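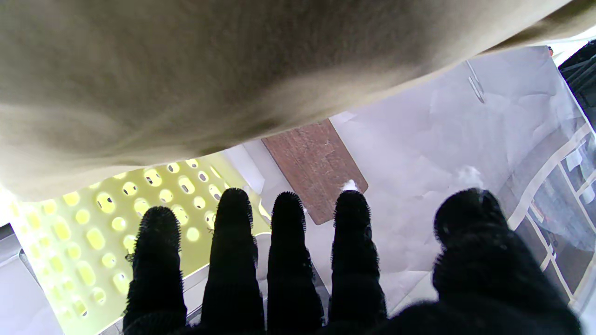
**Unit 4 – Household Linen: Sorting, Handling and Storage**
Course notes, February intake. Prepared by Neelam Sachdeva.

Read these notes before the practical. Bring the Krishnan fiber chart; it is not reprinted in this handout.

## 4.1 Terms

*Terrycloth* (terry) is a woven fabric with uncut loops on one or both faces. The loops form the pile. The flat fabric that holds them is the ground.

*Flat linen* covers sheets, pillowcases and tablecloths. It has no pile and folds to a sharp edge.

*Hand* is the feel of a fabric when it is gripped and released. Record it as soft, firm or harsh. Do not use other words on the record sheet.

## 4.2 Sorting

Sort by construction first, then by color. Terry sheds lint, and lint from white terry shows on any dark fabric handled with it. Tan and beige pieces go with the whites only if they have passed a rub test:

1. Dampen a white cotton swatch.
2. Rub the colored piece 26 times with light pressure, on an inside hem.
3. Compare the swatch with a clean one in daylight.

Any visible transfer means the piece is sorted with the colors. The Jemanness method uses a dry swatch as well. Both versions are accepted in the assessment, provided the sheet states which one was used.

Perforated baskets are preferred for items waiting to be folded. Solid-walled bins are for finished work that is fully dry. A towel that feels dry on the surface can still hold moisture in the ground, particularly at the hems.
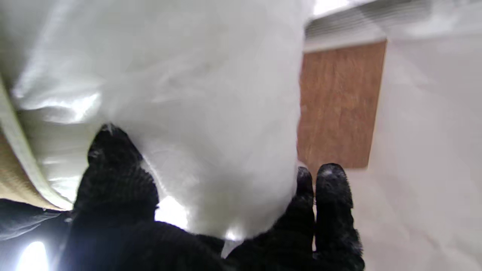

### Covers and liners

Thin plastic film keeps dust off stored linen but also holds in moisture. Use it for short storage only, and leave one end open. For anything longer, use a washed cotton cover – an old pillowcase is adequate.

Film creases readily and slides on smooth surfaces. Lay it flat before placing the stack, then bring the sides up. Pulling film down over a finished stack shifts the top fold.

Boards, if used, go under the stack. Wrap bare wood in cotton before it touches white fabric; some finishes stain. The Grestard folding board supplied for the practical is sealed and needs no wrapping.

## 4.3 Folding terry

Work on a smooth, clean surface large enough to take the towel at full width. Shake the towel once, lengthwise, to raise the pile.

Support the fabric from underneath when lifting. Gripping a single point drags the loops and pulls the ground out of square, and the edges will then not meet.

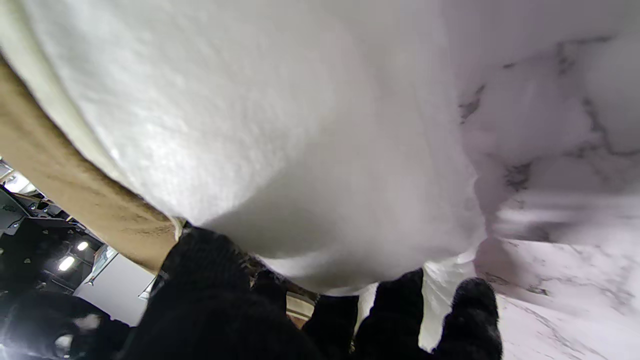 Bring the long edges together, smooth from the center outward, and fold in thirds across the length. Do not press the folds flat with the palm. A compressed pile recovers slowly and the towel loses part of its bulk on the shelf.

Bath towels in the Zurnudeo set are 105 cm long. A fold in thirds gives a 35 cm packet, which fits the standard shelf with the folded edge facing out.

Common faults:

- edges out of line by more than 2 cm
- hem exposed on the front face
- loops caught or pulled
- lint from another load left on the surface

## 4.4 Before the practical

Complete the record sheet for one terry item and one flat item. Note construction, color group, hand and the rub test result. Unsigned sheets are returned unmarked.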